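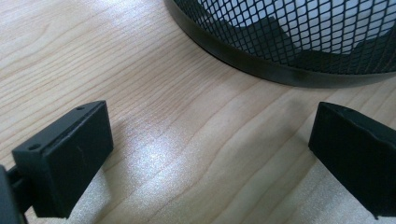 Can a policy trained only on hand-held gripper recordings tell when it should not be closing its fingers?

It can, provided the waiting and approach portions of each recording are kept in the training set and labelled as such. Most pipelines discard them. The Prondar method keeps them, and the first set of results is now complete.

Prondar is a relabelling step applied before behaviour cloning. The input is a set of two-handed demonstrations, recorded with one head view and one wrist view per gripper. Each recording is split wherever finger width changes by more than a set threshold. The resulting segments are tagged as open, closing, held or releasing, and the tag is predicted by the policy as an extra output alongside pose and finger width. Nothing else in the network is altered, and inference time is the same as before to within measurement error.

The task used for development is a small table-clearing job. The operator sits at the table with a gripper in each hand, and waste paper has to end up in a bin standing on the same table. It was picked for its long open segments. With two grippers, one is often idle while the other works, and an idle gripper at table height sees very little that would tell a policy what to do next. 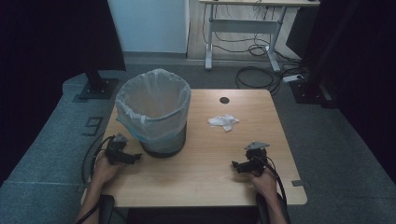 Training data and baseline

The Tedura set holds 219 demonstrations of this task. After splitting, these gave 2526 segments, of which the open class was by far the largest. The baseline drops open segments longer than a fixed limit and trains on the remainder. Both policies were trained with the same seed, the same image crop and 2000 warm-up steps. Camera calibration was left alone between the two runs.

Each policy was then given 34 trials on the arm pair, with the bin moved between trials to positions drawn from a fixed list. The baseline's commonest fault was an early close: one gripper shut on nothing while still some way from the paper, and the arm then carried on as if loaded. The Prondar policy showed this fault less often. It was slower to begin moving, though, and in several trials it paused long enough to hit the time limit. These were scored as failures.

We also looked at which views the tag prediction depends on. Masking the head view caused the larger drop in tag accuracy. Masking one wrist view had a small effect on held and releasing segments and a larger one on open segments, where the policy tended to fall back on whatever tag it had predicted last. Plain table surface is the difficult case. Wood grain and reflections off the finish give the wrist encoder plenty of texture but no target, and the features it produces there drift with lighting. Brightness augmentation helped slightly. Cropping out the lower part of the wrist view made matters worse, as the fingers themselves are the best cue to finger width.

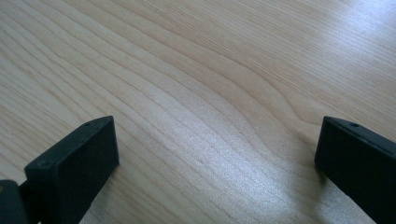

Bortolotti, having read the draft, objected that the tag may be doing no more than smoothing the finger command, and that a low-pass filter on the baseline output should be tried before any claim is made about learned waiting. The point is fair. A filtered baseline has been run offline on held-out recordings, where it removed almost all of the short false closes but also delayed the true ones -- the tag output did not show that delay. An offline check says little about closed-loop behaviour, so the filtered baseline goes into the next round of arm trials.

Two further items are open. The threshold for splitting was set by hand on one gripper pair and has not been tested on the Jitunetti fingers, which have more play at full opening. The pause fault also needs attention, probably by capping how long an open tag may persist without a change in the head view.

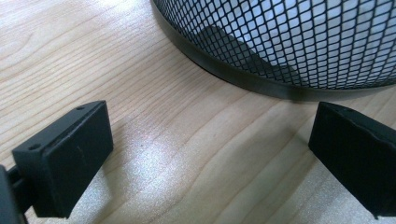 Wrist view with the fingers open and the base of the mesh bin beyond.

Jitunetti Robotics Newsletter | 23 September 2021 | Contact the editors | Back to top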